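Chapter 4
Laying Out: Plates, Bowls and Where Things Go

Lakshmi Gounder and Sivaprasad Pisharody

Before you start

Read Chapter 3 first if you skipped it. You need the words for containers (dish, bowl, mug, cup, colander) because we use them all the way through and don't stop to explain. Pencil, squared paper, a clear table. That's it.

What this chapter covers: putting a small number of kitchen things on a table so that another person can find them, reach them and put them back. Sounds easy. Mostly it is. Goes wrong in small ways, and the small ways are what the excercises are for.

4.1 The table as a plan

Think of the tabletop from straight above. A plan view, same as a map. Big things first, always. A toaster oven takes up a whole patch of table and won't be moved once the work starts, so it gets drawn before anything else. Then plates. Then the small stuff, which fits in round the plates. 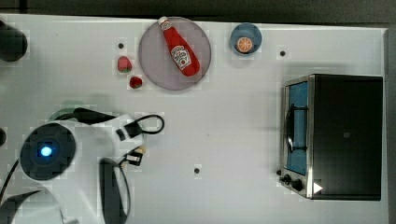

Draw the outline of each thing, not the thing itself. A plate is a circle. An oven is a rectangle. A bottle lying down is a long shape with a wide end and a narrow end, and you should mark which end has the cap. Don't shade. Don't draw the label. Students spend ages on labels and then the bell goes.

Leave room in front of any door. Oven doors, cupboard doors, all of them. If the door side faces the plates, the plates have to sit far enough back to let it open. On the Promier plan sheets at the back of the book one square is 2 cm, so a gap of 30 cm is 15 squares. Count the squares. Guessing is how you end up with a door against a plate.

4.2 Food that is open and food that isn't

Whole fruit can go straight on a clean table. Strawberries, a banana in its skin, an orange. Cut or peeled fruit can't, it wants a dish under it. So the same fruit may need two places on your plan, one for before and one for after. Mark the second place with a dotted line.

Peel is the awkward one. A half-peeled banana takes up more room than a whole one, as the strips flop outwards. Allow for it. Most plans we see from first-years don't.
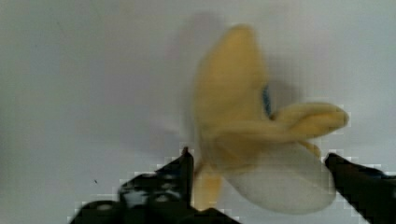 Should a half-peeled banana be drawn as one shape or two?
One shape, with the line drawn round the outside of the peel. What matters on a plan is the space the thing takes up, and the peel takes up space even though it isn't going to be eaten.

Play food follows the same rules, by the way. Plenty of classes work with toy fruit all term and the plans come out just as good. Treat a toy banana as a banana.

4.3 Neighbours

Two things are neighbours if you can't pick one up without thinking about the other. A mug right up against a plate is a neighbour. A bowl on the far side of the table isn't. Write neighbours down in pairs: mug, plate. Then ask which one moves first. Usualy the taller one, since it gets knocked.

Cups on their sides are a special case. A cylinder lying down can roll, so it is a neighbour of everything in the direction it would roll. Stand it up or put something beside it. Same goes for bottles, though a bottle lying across a plate is a bit steadier than one on the bare table.

Try this with the table in your own room:

1. List what is on it. Names only, no colours yet.

2. Join up the neighbours with a line. Some things will have no line at all, fine. 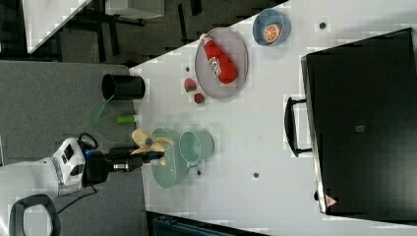

3. Now add one colour word to each name. Where two things share a colour, add a shape word as well: round, oval, long.

4. Swap lists with a partner. Can they point to each thing without asking you? If they have to ask, the name needs another word.

4.4 Matching sets

Sets cause muddles. When a colander and a measuring cup are the same green, "the green one" is no use to anybody. Say what it is, then where the handle points. Handles are good for this, they show clearly from above and they don't look alike. The colander may have two, the cup just the one.
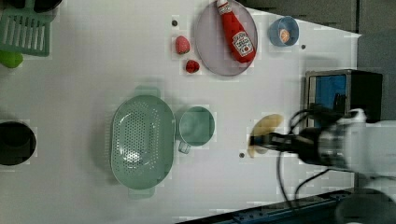 Fig. 4.4 Mint-green colander and measuring cup, seen from above, with strawberries, plate and bowl beyond.

Using Fig. 4.4, draw your own plan on squared paper. Start with the colander. Leave the ketchup till last, it overlaps the plate and you will want the plate finished first. Keep the drawing for Chapter 5, where the Nadar method of numbering is brought in and you'll need somewhere to put the numbers.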